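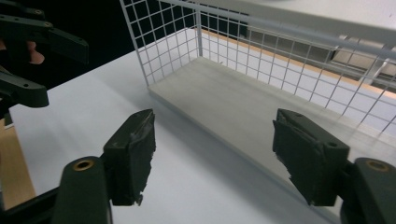
Pantry Swap Moves to Hendari Hall

Search this site
Enter keywords

Home News Events Recipes Join

The spring pantry swap will be held at Hendari Hall in April. Doors open at 11 and tables close at 3 in the afternoon. Bring sealed dry goods, jars of preserves or garden seeds. Minoru Higuchi will run the seed table again and has 38 kinds of bean to share, most of them from last year's plots on Nurnska Road.

Home-canned food needs a label with the contents and the month it was made. We can't take meat, fish or anything that has to stay cold. White wire baskets are fine for carrying jars, and so are boxes and bags.

Yuzuki Amano is giving a short talk on drying herbs at noon. Members get in free, and guests pay $5 at the door.
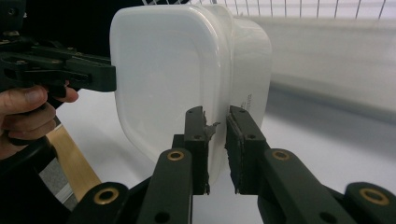 Can I bring flour or rice that I've already moved out of its bag?

Only if it's in a clean container with a tight lid. Write the date you opened the bag on a piece of tape and stick it to the lid.

Table requests go to Abenezer Endale by the end of March.

Contact us | Copyright Hendari Pantry Club | Back to top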